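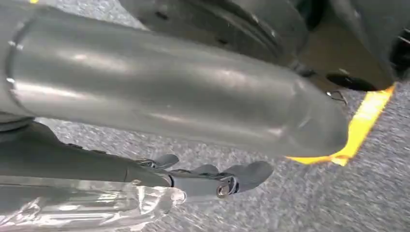

회색 원통, 끝부분 노란 테두리

[잡담] 플리몬턴 원정 경기 보고 온 사람 있나요

터치다운왼쪽
어제 브레스텐트 원정석에서 봤습니다. 관중 3,448명이라고 전광판에 나왔는데 체감은 더 적었어요. 결과는 다들 아시다시피 3점 차 패배. 4쿼터에 필드골 대신 4th down을 시도한 게 맞았는지 의견 듣고 싶습니다. 저는 찼어야 한다고 봅니다.

lineman57
차는 게 맞죠. 동점 만들고 연장 가면 되는데 굳이 4야드를 패스로 가려고 한 이유를 모르겠습니다. 앞선 두 번의 드라이브에서도 같은 쪽으로 던지다가 막혔어요.

회색헬멧
저는 반대요. 맞바람이었고 키커가 전반에 더 짧은 거리도 놓쳤습니다. 러싱으로 257야드를 뛴 팀이면 4야드는 가볼 만한 거리예요. 문제는 시도 자체보다 패스를 부른 겁니다.

터치다운왼쪽
바람은 4쿼터에 많이 죽었습니다. 현장에서 골대 위 깃발을 계속 보고 있었는데 거의 처져 있었어요. 패스 콜이 이상했다는 건 동의합니다.

회색헬멧
중계 화면에서는 펄럭이던데요. 제가 본 건 4쿼터 초반이라 시간대가 다를 수는 있겠네요.

북쪽스탠드
직관 가신 분께 질문이요. 원정석 입장은 어느 문으로 하나요? 시즌 마지막 경기 가볼까 하는데 작년이랑 바뀌었다고 들었습니다.

터치다운왼쪽
동쪽 문입니다. 작년에 쓰던 남쪽 문은 홈 시즌권 전용이 됐어요. 주차장은 이오르다케 쪽이 나올 때 덜 막힙니다. 오후 5시쯤 끝났는데 15분 안에 큰길까지 나왔습니다.

북쪽스탠드
감사합니다. 표는 현장에서도 파나요?

터치다운왼쪽
팝니다. 창구가 하나만 열려 있어서 줄이 길었어요. 미리 사는 게 낫습니다.

lineman57
다시 경기 얘기로. 수비는 잘한 편 아닌가요? 실점한 터치다운 하나는 우리 진영 펌블에서 나온 거라 수비 탓하기 어렵습니다. 시즌 패싱 허용이 이제 2,010야드인데 이 정도면 작년보다 훨씬 낫습니다.

회색헬멧
야드만 보면 그런데 서드다운 수비가 안 됩니다. 어제도 3쿼터에 서드 앤 롱을 연달아 내줬어요. 거기서 한 번만 끊었어도 4쿼터 고민은 없었습니다.

lineman57
그건 코너백 둘이 빠진 영향이 크다고 봅니다. 후보 선수가 저 정도 버텼으면 괜찮은 거죠.

회색헬멧
한 명은 2쿼터까지 뛰었습니다. 서드다운 문제는 그 선수 있을 때도 똑같았어요.

jakirex_fan
지나가던 자키렉스 팬입니다. 다음 상대가 저희인데 솔직히 러싱은 무섭습니다. 저희 라인배커진이 얇아서요. 그쪽 주전 러닝백은 다음 경기 나오나요? 끝날 때 발목 만지는 것 같던데.

터치다운왼쪽
구단 발표는 아직 없습니다. 경기 끝나고 걸어서 들어가는 건 봤어요.

북쪽스탠드
나와도 출전을 줄여야 한다고 봅니다. 이미 순위는 거의 정해졌고 내년도 생각해야죠.

lineman57
이기면 홈에서 플레이오프 첫 경기를 하는데 왜 줄입니까. 홈이냐 원정이냐는 차이가 큽니다.

북쪽스탠드
그건 브레스텐트가 져줘야 가능한 얘기라서요. 남은 일정 보면 질 경기가 안 보입니다.

회색헬멧
4쿼터 영상 다시 보고 왔습니다. 마지막 드라이브 때는 깃발이 처져 있는 게 맞네요. 그래도 저는 러싱으로 갔어야 한다는 쪽입니다.

터치다운왼쪽
확인 감사합니다. 부상자 발표 나오면 새 글로 올리겠습니다.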